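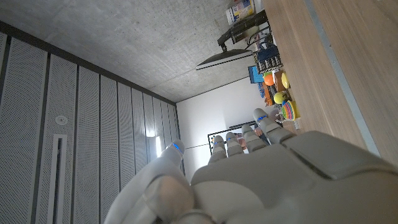

## Session 3: A finger that reports "closed" when it is open

Notes by Anežka Jireš for the practical group, 1 June 2022

In the last session we looked at faults which stop the machine. Today's fault did not stop anything, and for this reason I find it more useful for learning.

### What happened

The hand was running a simple pick-and-place exercise with small toys from the table. The task was to take a ball, lift it, and put it down 12 cm to the side. On the third run the controller reported a good grasp, the arm lifted, and the ball stayed on the table. The program continued to the end and wrote "success" in the log.

Nikola Obradović repeated the run 12 times without changing anything. In two of these runs the same thing happened. The indicator lights at the fingertips stayed blue every time. Please remember this: on our hand, blue means that the finger has power and communication. It says nothing about the position of the finger.

### Where the false value came from

The controller does not measure the fingertip. It measures the motor, and from the motor angle it calculates where the tip should be. Between the motor and the tip there is a tendon. When the tendon slips on its pulley, the motor turns, the calculated position changes, and the finger stays where it was.

Costel Matić opened the hand with me after the power was locked off. The clamp screw on one pulley was loose by half a turn. When the load was small, the clamp held. With a quick closing movement it slipped.

### Why the software believed it

The grasp check in our program had two conditions:

1. the calculated finger position is inside the expected range;
2. the controller shows no error.

Both were true. A motor current check was in the older version, but it was removed in a clean-up because it gave false alarms with soft objects. A slipping finger draws very little current, so the old check would have caught it.

### The safety side

A ball that is left behind does no harm. Consider now the opposite case: the controller believes that the hand is open and it is still holding something, or somebody's sleeve. Until the repair is tested, these rules are valid for all groups:

- Nobody reaches over the table while the arm is enabled.
- One person keeps a hand at the stop button during each run.
- Maximum closing speed stays at the lowest setting.
- After a failed grasp, press stop first and look second.

### For next time

Read the log from the third run and find the first line where current and position do not agree. Write down the time stamp. Then propose a third condition for the grasp check, and explain how it will behave with a soft object. One page is enough. Give it to Ankica Kovačević before the session, on paper please.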